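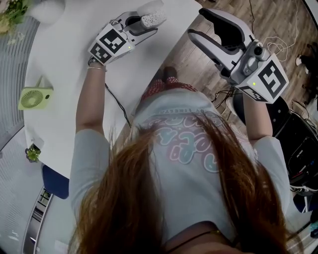
Rounded lettering in pastel pink and pale teal on a light grey T-shirt.

Printed T-shirts: artwork, ordering and care
Frequently asked questions
Last updated Mar 19, 2022

What is the smallest order you accept?
Screen print orders start at 20 garments per design. Sizes can be mixed within the order, and so can garment colours if the ink colours stay the same. Direct-to-garment (DTG) orders have no minimum.

Which method should I choose?
Screen print suits longer runs with flat areas of colour. Each ink colour needs its own screen, and the set-up charge is per screen. DTG suits photographs, fine gradients and single shirts. It is slower per garment and the print is slightly less opaque on dark cloth. If you leave the method blank on the order form, we will quote for both.

What file format do you need?
Vector PDF, EPS or SVG for screen print, with all text converted to outlines. For DTG, send a PNG at final print size with a transparent background, 300 dpi. Files taken from a website are normally too small. We can redraw simple artwork for a fixed fee, quoted before any work is done.

How large can the print be?
The standard platen takes artwork up to 38 cm wide and 52 cm high. The largest size that fits a given garment depends on the smallest size in the order, as one screen is used for the whole run. A design drawn to fill an XL will run into the side seams on an XS. Where the size range is wide, we can make a second, smaller set of screens. These are charged as a new set-up.

How small can the lettering be?
Capital letters should be at least 4 mm high and no line thinner than 0.35 mm. Text reversed out of a solid colour needs to be slightly heavier, as the ink spreads inwards on cotton. Small dark text over a pale shirt holds well. Small pale text over a dark shirt needs a white underbase and will lose some sharpness at the edges.

Will pastel colours look the same as on my screen?
No. Pastel inks are mixed with a high proportion of white and look stronger on white cloth than on grey marl. Give a Pantone reference where colour matters. Without one we match by eye to the proof, and a reprint cannot be claimed on colour alone.
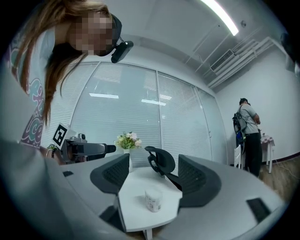
T-shirt with a large graphic of curving lettering.

Where on the shirt can you print?
Front, back, left chest, sleeve and inside neck. Back prints are placed 10 cm below the collar seam unless the form says otherwise. If you want a curved line of text above the main graphic, measure from the top of the curve. Printing over seams, zips or pockets is not offered.

Which garments do you stock?
The Bajwa is a 180 gsm ring-spun cotton shirt with a regular fit. The Bondo is heavier, with a boxier cut and a wider neck rib. Both are available from XS to 3XL. The chest measurement of the Bajwa in size M is 52 cm laid flat; the same size in the Bondo is 56 cm. Customers who already own a shirt they like should measure that and compare.

Can I supply my own garments?
Yes, if they are new, unwashed and at least 80% cotton. We do not replace supplied garments that are damaged in printing. Please allow two spares per design.

How should printed shirts be washed?
Inside out, at 30 degrees, with a non-biological liquid. Wait 72 hours after delivery before the first wash if the order was printed by DTG. Do not tumble dry. Iron on the reverse only. Fabric softener leaves a film which makes DTG prints fade sooner and should be left out.

The print has cracked. Is that a fault?
Cracking within the first five washes usually means the ink was under-cured, and we will reprint. Later cracking is more often caused by tumble drying. Send a photograph of the print and the care label to the address on your invoice, with the order number.

How long does an order take?
Ten working days from approval of the proof. Orders placed in December take 15. Garments are printed at Prisach and sent by tracked courier.

Who do I contact about an order in progress?
Zubaida Yousafzai, production desk, Tradilico, extension 106. Changes to sizes can be made until the proof is approved.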